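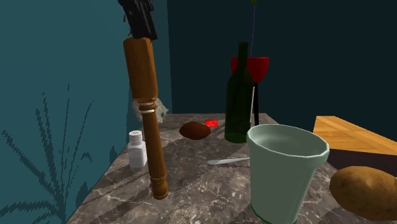 Losidow Hiring Desk

Counter Run Reviewer (3 openings), Ludside site

Our catering kitchen at Ludside has 126 people on the payroll and, starting in July, one robot arm on the prep counters. Its job is to pick things up and put them where they belong. You may remember this as your first job, or your most recent argument at home.

Before the arm touches a real counter it practices on simulated ones, 3,000 runs a month, and a person has to watch them. We would like that person to have worked in a kitchen. Our engineers are very bright, but one of them filed a potato under "decor."

You'll sit with Wika, our review software, and mark each run: good pick, bad pick, or call somebody. The counters are messier than ours, which the prep crew took as a compliment. Something like a pepper mill next to something like a sweet potato next to a wine bottle is a normal morning.

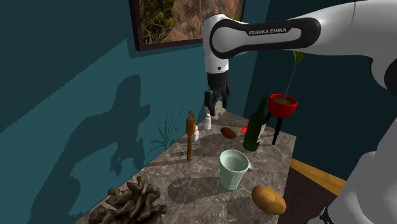 You'll also write the notes that tell the arm's team what a cook would have moved first, and why. Short notes get read. Long ones get a meeting.

What changes for the crew: the late wipe-down shift goes away, and the people on it get first pick of these openings. Pay matches the current lead cook rate, plus $1,000 when you finish training. You'll be sitting down for most of the day, and former line cooks should expect this to feel like a trick for the first month.

You need two years in a commercial kitchen, decent eyesight and the nerve to tell an engineer no. Coding is not required. Patience with a slow coworker is.

To apply, leave a page about your worst-organized kitchen at the Esteves Building front desk, or send it through the Losidow jobs page. Current staff can hand theirs to a shift lead before 3 p.m., when the lead still has clean hands.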